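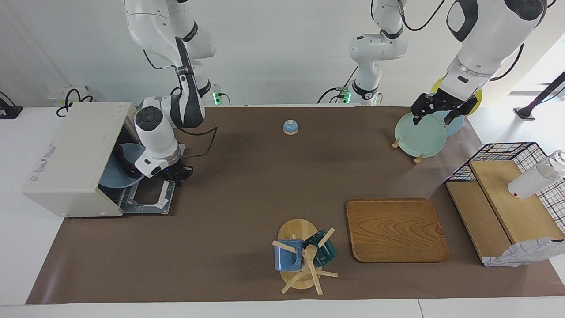
Workshop tips: trying out grippers on the washing up

If you've got a pair of small arms on the bench and you're wondering which fingers to bolt on, put the test blocks back in the drawer and raid the kitchen cupboard. Crockery is a brilliant test! It's slippery, it's curved, it has thin rims and awkward handles, and you'll learn more from one rack of plates than from a whole afternoon of picking up foam cubes (we've done both, and the foam cubes were very dull).

We've been comparing two sets of fingers, the Skaven straight pair and the Majumder angled pair, with the same controller, a Jokelel, running both. What follows is what we'd pass on to anyone starting out.

Plates

Grip the rim, and go in from above if the rack lets you. The Skaven pair is lovely on a flat rim but fussy about angle - a few degrees out and the plate swings. The Majumder pair forgives a lot more. Start with plates standing upright in a wooden rack and leave a finger's width between them. Lifting one off a flat surface is much harder, so save that for later.

Set the closing force low and bring it up in small steps. On our controller the scale goes to 600, and 238 was plenty for a side plate.

Mugs

Mug trees are great fun and properly difficult. Go for the body of the mug and lift along the line of the peg before you pull away. Straight up will jam the handle every time. Turn the tree so that the pegs point at the arm you're using, and stick the base down with a bit of putty if it likes to wander.

Cables

Loop the wrist cable and strap it to the arm in two places, once near the wrist and once lower down. Then move every joint to its limits by hand with the power off and watch the loop. Too short and it tugs, too long and it sweeps things off the mat. Soft hook-and-loop straps beat cable ties because you'll be redoing them constantly.

The work surface

A plain brown mat is a treat. It stops things skating about, it cuts down glare for the camera, and pale crockery shows up beautifully against it. Dark things need more thought, so stand them on something light.

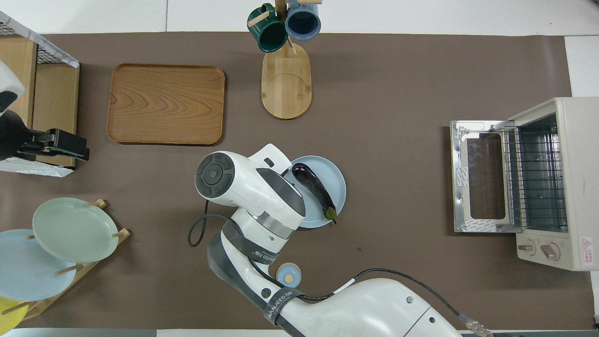
Do I need two arms to compare grippers?

One is enough for most tests. Run the same job 8 times with each set of fingers, write down the drops and the near misses, and swap over. A second arm earns its place when you want to hold something steady with one side and work with the other.

Cameras

Two views are better than one, even if both cameras are cheap. Fix one to the side so you can see the gap under the fingers, and have the other looking down. Mark the feet of the stand with tape. If it gets knocked, you can put it back and carry on - no starting the whole comparison again.

Fingertips

Rubber tips wear quicker than you'd think. Wipe them with a damp cloth before each session and keep a spare pair in the same box as the hex keys.

Related tips
Quietening a rattly bench vice
Labels that survive the dishwasher
Closach clamps: which size for which shelf?
Sorting out a drawer of odd cables

We use cookies to remember your settings. By carrying on you agree to our cookie policy.

Contact us | Copyright Closach Workshop Tips | Back to top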